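Erura Butcher-Block Work Table

Home > Tables and Benches > Work Tables > Erura

The Erura is a plain, heavy table with a butcher-block top. It is made for sorting, packing, craft work and light assembly, and it also does well as a kitchen prep table. We build it at our Grirkstead shop and sell it under the Hutex name.

The top

Strips of solid hardwood are glued side by side, with the grain running the long way. The color is light tan with darker streaks. Each top comes out a little different, and we do not sort them by color. If you are ordering two tables to stand end to end, put a note on the order and Colm Kinsella will pick a pair that match.

Tops are sanded and oiled before they leave us. The oil is food safe once cured. Varnished tops can be ordered but take longer and cannot be returned.

The edges are square with a light round-over, so a clamp sits flat on them. You can also drill the top for bolts. Pilot holes are a must, and holes close to an edge should be sealed with oil or wax.

The base

Steel legs, powder coated, with leveling feet. The base ships flat and goes together with 10 bolts. A hex key is in the box. Two people should lift the top into place.

Options

Lower shelf, steel
Casters, locking, set of four
Eide cup set (see below)

Weight limit

The table holds 306 pounds spread evenly over the top. With casters fitted, please keep the load lighter and lock all four wheels before working.
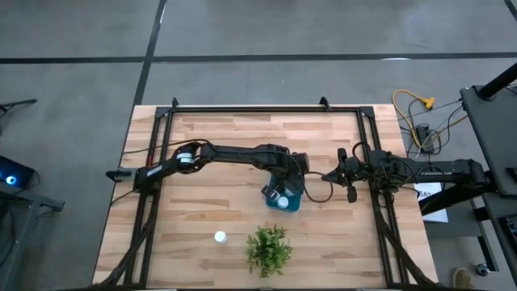 The Eide cups are sold separately, in packs of 3. They are for the small stuff that rolls off a bench, such as caps, beads and screws. The cups are plastic and can be washed by hand. Lids are not available.

Care

Wipe spills when they happen. Use a damp cloth and a little dish soap, then dry the top. Do not leave wet cloths or metal cans standing on the wood. For a scratch, sand lightly with the grain and rub in fresh oil. Ruairí Hayes wrote our oiling sheet, and a copy goes out with every table. Most owners oil twice in the first year and once a year after that. A table used for food will need it more often.

Small cracks at the ends of the strips can show up in dry winter rooms. They usually close again by June. If one stays open, send us a photo and we will tell you how to fill it.

Delivery

Tables in stock leave the shop in 13 working days. The top and base travel in separate boxes and may arrive at different times. Check the corners of the top before signing.

Spare bolts, feet and hex keys can be ordered from Remigiusz Makowska in the parts office. Have your order number ready.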